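Projects > Arruda > Data > README

Prirnetano Subtitle Set

Prirnetano is a collection of subtitles and shooting-script lines from Grudside, a TV police drama that ran far longer than its detectives' marriages. It holds 385 scenes across 18 episodes, with each spoken line matched to the line as written. Actors, we found, treat a script as a friendly suggestion.

What's in it

Each row has an episode number, a scene number, the scripted line, the spoken line and a speaker code. Interrogation scenes make up 166 of the total. Shouting is marked in its own column, which fills up quickly after episode four.
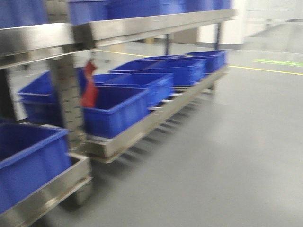 Known problems

- Mumbling. The lead inspector delivers most of his big reveals into his coat collar. Unclear words are tagged [?].
- Episode 9 has two scenes numbered 12. Both are kept.
- Only 358 scenes have been checked by a second reader. The rest are flagged "single" and should be treated like a witness with a grudge.
- Regional slang is spelled however the subtitler felt that day.

Use

Research and teaching only. Please don't train anything to write a nineteenth episode.

Contact the Arruda data desk | Copyright Arruda | Back to top

Related

Mallimach Radio Plays
Grudside Episode Guide
Arruda Speaker Codes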